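8월 30일, 중환자 이송 시뮬레이션 센터 공개의 날에 다녀왔습니다

벌써 두 번이나 신청에 떨어졌던 행사라, 확정 문자를 받고는 병동 휴게실에서 혼자 작게 박수를 쳤습니다. Elier 시뮬레이션 센터가 일 년에 딱 한 번 문을 여는 날이거든요. 평소에는 소속 병원 이송팀만 교육을 받는 곳이라 저처럼 지방 종합병원 중환자실에서 일하는 간호사가 안을 볼 기회가 거의 없습니다. 이번에는 정원이 74명으로 늘었다고 하더니 그 덕을 본 모양입니다.

새벽에 집을 나섰습니다. 전날 저녁 근무가 늦게 끝나서 버스에서 내내 잘 생각이었는데, 막상 앉으니 잠이 안 오더라고요. 결국 예전 교육 때 받은 이송 체크리스트를 꺼내 읽다가, 우리 병동에서 지난겨울에 있었던 이송 한 건을 자꾸 떠올렸습니다. CT실까지 내려가는 그 짧은 길에서 산소통 잔량을 엘리베이터 안에서야 확인했던 날이요. 환자분은 괜찮으셨지만 저는 그날 이후로 이송이 잡히면 손이 먼저 차가워집니다. 이번 방문을 그렇게 기다린 것도 아마 그 기억 때문이겠지요.

정류장에서 센터까지는 걸어서 갔습니다. 안내문에는 셔틀이 있다고 적혀 있었는데 시간표를 잘못 봐서 한 대를 놓쳤거든요. 그래도 아침 공기가 좋아서 그리 억울하지는 않았고, 걷는 동안 머릿속으로 궁금한 것을 정리했습니다. 인공호흡기를 단 환자를 옮길 때 누가 머리 쪽에 서는지, 주입 펌프가 여럿일 때 줄은 어떻게 묶는지, 보호자에게는 언제 어떤 말을 하는지 같은 것들입니다.
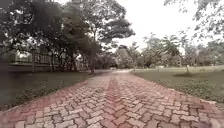 세 번째 질문은 사실 우리 병동에서 제일 의견이 갈리는 문제이기도 합니다. 출발 직전에 설명하면 보호자분이 너무 당황하시고, 미리 설명하면 검사실 사정으로 시간이 밀렸을 때 계속 기다리시게 되니까요. 다른 병원에서는 어떻게 하는지 꼭 듣고 싶었습니다.

등록대에서 이름표와 덧신, 그리고 Plila 노트를 한 권 받았습니다. Plila는 이 센터에서 쓰는 이송 기록 양식 이름인데, 손바닥만 한 수첩으로 만들어 참가자에게 나눠 주더군요. 출발 전, 이동 중, 도착 후로 나뉘어 있고 칸이 큼직해서 장갑을 낀 손으로도 쓸 만하겠다 싶었습니다. 저는 이런 작은 인쇄물을 참 좋아해서 (집에 학회 볼펜이 한 서랍입니다) 시작도 하기 전에 이미 기분이 좋아졌습니다.

오전 강의는 Nullemus 강의실에서 열렸습니다. 이름이 특이해서 여쭤봤더니 건물을 지을 때부터 그렇게 불렀다고만 하시고 유래는 잘 모르신다고 합니다. 의자가 조금 딱딱했지만 강의 내용은 정말 알찼습니다. 원내 이송과 병원 간 이송을 한 묶음으로 다루지 않고, 짧은 거리일수록 준비가 느슨해지는 문제부터 짚어 주셨습니다. 듣는 내내 제 이야기 같아서 고개를 몇 번이나 끄덕였는지 모르겠습니다.

특히 기억에 남는 것은 침상 옆에서 하는 '멈춤'에 대한 설명이었습니다. 바퀴 잠금을 풀기 전에 모두가 손을 떼고, 팀 리더가 기도, 호흡, 순환, 약물, 연결 장비를 차례로 소리 내어 읽고, 담당자가 자기 몫에 대답하는 방식입니다. 우리 병동에도 비슷한 절차가 있기는 하지만 바쁠 때는 눈빛으로 대신하는 날이 많습니다. 강사님은 대답하는 사람이 해당 장비를 직접 만지면서 대답해야 한다고 하셨습니다. 산소라고 말하는 사람은 산소통 압력계를 보고, 라인이라고 말하는 사람은 삽입 부위부터 펌프까지 손으로 따라가는 식이지요. 적어 놓고 보면 당연한데, 막상 우리 병동 동작을 하나씩 떠올려 보니 얼굴이 좀 뜨거워졌습니다.

산소 계산도 다 같이 해 보았습니다. 통 크기와 압력, 분당 사용량을 주고 이동 가능 시간을 구한 다음, 예상 이송 시간의 두 배를 남기라는 것이 이 센터의 원칙이라고 합니다. 엘리베이터가 늦게 오는 것, 검사실에서 대기하는 것, 돌아오는 길까지 다 들어가야 하니까요. 제 옆자리 선생님과 답이 달라서 둘이 한참을 들여다봤는데, 제가 단위를 하나 빼먹었더라고요. 그 선생님이 웃으면서 지우개를 빌려주셨습니다.

점심은 도시락이었습니다. 반찬으로 나온 우엉조림이 어찌나 맛있던지, 옆 테이블에서 남은 것을 하나 더 얻어 왔습니다. 밥을 먹으면서 다른 병원에서 오신 분들과 보호자 설명 이야기를 했습니다. 어느 병원에서는 이송이 결정되면 일단 '오늘 안에 검사가 있다'고만 알려 드리고, 출발이 확정되면 다시 연락을 드린다고 합니다. 그리고 가능하면 중환자실 문 앞에서 잠깐이라도 얼굴을 보고 가시게 한대요. 우리는 늘 급하게 지나가느라 그 몇 초를 못 드렸는데, 돌아가면 이것부터 이야기해 보려고 합니다.

오후 일정까지 시간이 남아서 잠깐 바깥바람을 쐬었습니다. 오전 내내 앉아 있었더니 허리가 뻐근했거든요. 강의실이 냉방이 꽤 센 편이라 다음에 가시는 분은 얇은 겉옷을 꼭 챙기시기 바랍니다. 저는 가방에 넣어 둔 카디건을 사물함에 두고 들어가는 바람에 두 시간을 떨었습니다.
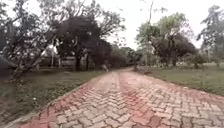 벽돌이 지그재그로 깔린 길

오후는 조별 실습이었습니다. 우리 조는 Ertürk실에 먼저 배정되었습니다. 실제 중환자실 한 칸을 그대로 옮겨 놓은 방인데, 침상과 모니터는 물론이고 벽면 산소와 흡인까지 다 작동합니다. 마네킹 환자는 급성호흡곤란증후군으로 기계환기 중이고, 승압제와 진정제가 들어가고 있으며, 흉부 CT를 찍으러 내려가야 하는 상황이었습니다.

저는 약물과 라인을 맡았습니다. 펌프를 이송용 거치대로 옮기는 것부터 시작인데, 승압제 펌프를 제일 마지막에 옮길지 제일 먼저 옮길지를 두고 조원들끼리 잠시 의견이 오갔습니다. 센터에서는 먼저 옮기고, 침상에서 몇 분간 혈압을 지켜본 뒤에 출발하라고 가르치더군요. 옮기다가 문제가 생기더라도 아직 사람과 장비가 다 있는 방 안에서 생기는 편이 낫다는 설명이었습니다. 저는 지금까지 반대로 해 왔습니다. 어느 쪽이든 팀 안에서 순서가 정해져 있는 것이 먼저라는 말씀도 덧붙이셨고요.

출발하고 나서 복도 모퉁이를 도는 순간 모니터의 산소포화도가 떨어지기 시작했습니다. 92, 90, 88… 마네킹인 줄 뻔히 알면서도 심장이 쿵쿵 뛰었습니다! 우리 조는 처음에 다 같이 모니터만 쳐다봤습니다. 누군가 "환자부터 볼게요" 하고 외쳤고, 그제야 가슴이 올라오는지, 튜브 깊이가 그대로인지 확인했습니다. 원인은 회로 연결부가 느슨해진 것이었습니다. 침대 난간에 회로가 살짝 걸려 있었는데, 제가 서 있던 쪽이었어요. 디브리핑 때 그 이야기를 제 입으로 꺼내기가 좀 쑥스러웠지만, 진행하시는 분이 잘잘못보다 그때 무엇이 보였고 무엇이 안 보였는지를 차분히 물어봐 주셔서 생각보다 편하게 말할 수 있었습니다.

디브리핑은 실습보다 길었습니다. 실습이 15분이면 디브리핑이 35분입니다. 처음에는 너무 긴 것이 아닌가 했는데, 마지막쯤에는 오히려 시간이 모자랐습니다. 영상을 다시 보니 제가 기억하는 순서와 실제 순서가 달랐습니다. 저는 분명히 흡인기를 챙겼다고 생각했는데, 화면 속의 저는 흡인기를 한 번 쳐다보고 그냥 지나가더라고요. 이런 것은 혼자서는 절대 알 수가 없지요.

두 번째 방에서는 이송 가방을 열어 보고 정리하는 시간을 가졌습니다. 이 센터의 가방은 기도, 순환, 약물 세 칸으로 나뉘고 칸마다 봉인이 달려 있습니다. 봉인이 그대로면 내용물을 하나하나 세지 않아도 되니 출근해서 점검하는 시간이 많이 줄었다고 합니다. 우리 병동 가방은 열 때마다 보물찾기를 하는 기분이라 부러운 마음으로 사진을 잔뜩 찍었습니다. 물품 목록은 참가자에게 파일로도 보내 주신다고 하니 기다리고 있습니다.

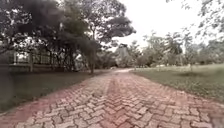 마지막 순서는 질의응답이었습니다. 장비 이야기가 많을 줄 알았는데, 의외로 인력에 대한 질문이 제일 많았습니다. 밤에 의사 한 명, 간호사 한 명으로 내려가야 할 때는 어떻게 하느냐, 신규 선생님은 언제부터 이송에 동행시키느냐 같은 것들이요. 센터에서는 신규 간호사가 먼저 관찰자로 동행하고, 그다음 역할을 하나만 맡고, 그 뒤에야 두 가지 이상을 맡는 식으로 단계를 둔다고 합니다. 지난 한 해 동안 이곳 프로그램으로 진행한 모의 이송이 100건 넘게 쌓였는데, 그중 상당수가 야간 상황을 가정한 것이었다고 하네요. 야간 시나리오는 조명도 낮추고 전화벨도 계속 울리게 한답니다. 듣기만 해도 피곤한데 한번 해 보고 싶기도 합니다.

아쉬운 점도 적어 두겠습니다. 우선 체외막산소공급 환자 이송은 시범만 보여 주시고 직접 해 보지는 못했습니다. 회로가 달린 상태에서 침대를 어떻게 돌리는지, 카테터 부위를 누가 지키는지 가까이서 보고 싶었는데 뒷줄이라 앞사람 어깨만 열심히 보다 왔습니다. 그리고 조별 인원이 많은 편이라 팀 리더 역할은 한 분밖에 못 해 보십니다. 설문지에 조를 조금 더 잘게 나눠 주시면 좋겠다고 길게 적었는데, 칸이 모자라서 뒷면까지 썼습니다.

가실 분들을 위해 몇 가지만 덧붙입니다. 실습복은 따로 주지 않으니 움직이기 편한 바지를 입고 가세요. 사물함은 동전이 필요 없고 비밀번호식입니다. 강의 자료는 현장에서 인쇄본을 주지만 글씨가 작아서, 저처럼 눈이 침침한 분은 파일로 받아서 보시는 편이 낫습니다. 다음 과정은 12월에 열린다고 하고, 이번에는 기초 과정을 들은 사람에게 먼저 신청 기회를 준다고 들었습니다. 정확한 일정은 센터 공지를 확인해 주세요.

돌아오는 버스에서는 정말로 푹 잤습니다. 종점에서 기사님이 깨워 주셨어요. 다음 날 출근해서 수첩을 휴게실 탁자에 올려 두었더니 벌써 여러 선생님이 넘겨 보셨고, 출발 전 '멈춤'은 당장 이번 주 이송부터 해 보기로 했습니다. 해 보고 나서 어땠는지는 다음 글에 적겠습니다.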